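Saving water and electricity at home during low river levels

Guidance for households supplied from the Candine river scheme

Households in the Candine valley draw both their tap water and most of their electricity from the same river. When the level at the Flurnow intake falls, usually from August onwards, the pumps run for fewer hours and the turbines produce less power. The measures set out in this guidance are recommended to all 2,111 connected homes, including the 279 in Upper Salameh which are served by the older gravity main.

In the kitchen

Wash vegetables in a bowl and keep the water for plants. Fill the kettle only to the level required, and descale it once a month with equal parts white vinegar and water, left to stand for an hour and rinsed twice. Pans should be covered while coming to the boil. Dried beans should be soaked overnight, which shortens the cooking time considerably.

Greasy pans should be wiped with paper before washing. Cooking fat must not be poured down the sink, as it hardens in the shared drains leading to the river outfall.

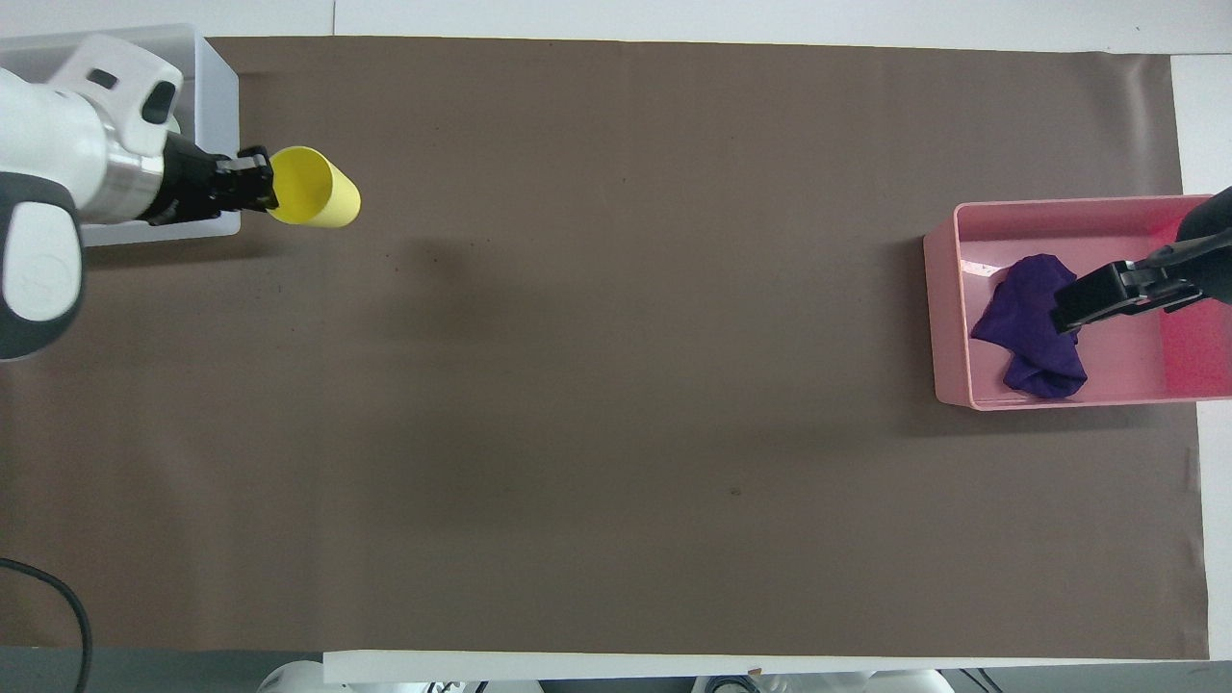
Refrigerators should be set between 3 and 5 degrees. Door seals may be tested by closing the door on a slip of paper; if the paper slides out freely, the seal should be cleaned with warm soapy water and tested again before a replacement is ordered. Chest freezers run best when they are well filled, and bottles of water may be used to take up spare space, provided that room is left for the water to expand.

Laundry and bathroom

Full loads only should be washed, at 30 degrees where the fabric allows. In Salameh and Bavex, residents are asked to run machines after nine in the evening, when demand on the turbines is lower. A dripping tap should be fitted with a new washer without delay. Turn off the supply at the stopcock, open the tap to drain it, and place a cloth over the plughole so that small screws are not lost.

Storage tanks

Roof tanks of up to 2,000 litres should be inspected before the dry months. The lid must fit closely and the overflow pipe should be covered with fine mesh to keep out mosquitoes. Sediment should be drained from the lowest outlet and used on the garden. Water which has stood in a tank for longer than a week should be boiled before drinking.

Replacement washers and mesh may be collected from the Bavex depot on Friday mornings. Enquiries about tank inspections should be addressed to Liam Horgan at the Flurnow office.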